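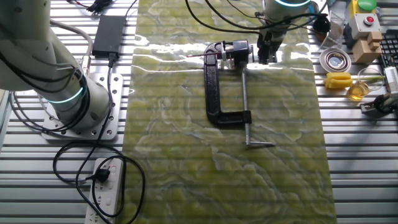 We use cookies to remember your preferences. Accept all | Manage settings

Delia Retamal
Right, a thread on trying to cancel my water softener contract with Hirnaton. Put the kettle on.

I signed up 2 years ago, at a garden centre, holding a fern. I'd have agreed to anything that let me put the fern down.

The website has a page called "Leaving us?" with a drawing of a sad tap. The button under the tap takes you to the page about upgrading.

So I rang. The hold music is one verse of a song with the chorus removed. After forty minutes you start supplying the chorus yourself.

A very nice man told me cancellations are handled by Rernari, which used to be Hirnaton's billing arm and is now "a partner". Rernari told me they only handle cancellations that have already been cancelled.

I asked him to say that again. He said it again, slower, and I think it upset him as well.
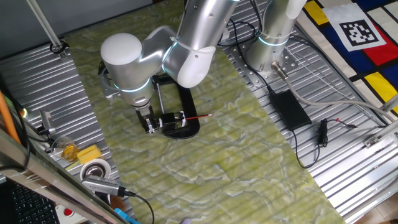 Back to Hirnaton, then. There's a form. It must be posted. It wants my customer number, which is printed on the welcome letter, and my welcome number, which is printed on nothing.

My sister says I should have gone with Montecinos like she did. My sister has lived with hard water since April because Montecinos sent her the wrong valve and then a survey about the valve.

Exit fee, by the way: £400. The softener cost less than that. I could buy a second one and leave the pair of them on their doorstep.

Rang again at ten to five. Got a woman who sighed, typed for a bit and said, "That's you done, love." No form, no fee. I didn't ask how. I've written her a thank-you card and have no idea where to send it.

Email this morning: "Delia, we've missed you! Come back for 2 months free."

The fern died, since several of you have asked.

Related
Cindmont parking permits: a thread
My 4,000 unread emails, ranked
What the boiler man said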